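Looking after white worktops and tables

Marlina Ngau
2023-10-18

White surfaces show everything. Most marks come off with very little effort if you deal with them the same day, and most damage is done by scrubbing at them a week later.

Daily wipe

Use a soft cloth, warm water and a small squirt of washing-up liquid. Wring the cloth out well. Go over the surface again with plain water and dry it with a tea towel, or you will get streaks when the light comes in low.

Tea and coffee rings

Mix bicarbonate of soda with enough water to make a paste. Spread it on the ring, leave it for ten minutes and wipe off. Do not use it on polished stone. A second go is better than rubbing harder.

Pen and marker

Try soapy water first. If that fails, dab with surgical spirit on cotton wool and rinse straight away. Test it underneath the table edge before you start on the top.

Keep messy jobs on a plastic tray. Glue, paint, oil and potting compost all stay inside the rim, and the tray can go in the sink afterwards. I paid 46 pence for mine at the Fullell market and it has lasted for years.

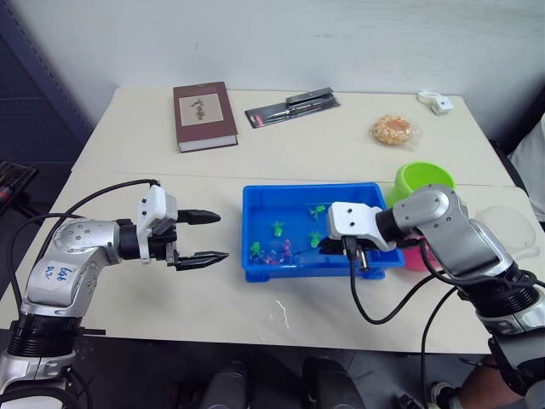
Scratches

Fine scratches can be made less obvious with a white furniture wax stick. Fill, leave overnight, then buff. For sanding out marks on solid painted wood, start no coarser than 900 grit and finish with 3000, then wax. Never sand laminate.

What to avoid

Scouring powder, wire wool and neat bleach. Green scourers are nearly as bad. Hot pans need a trivet every time, even for a minute.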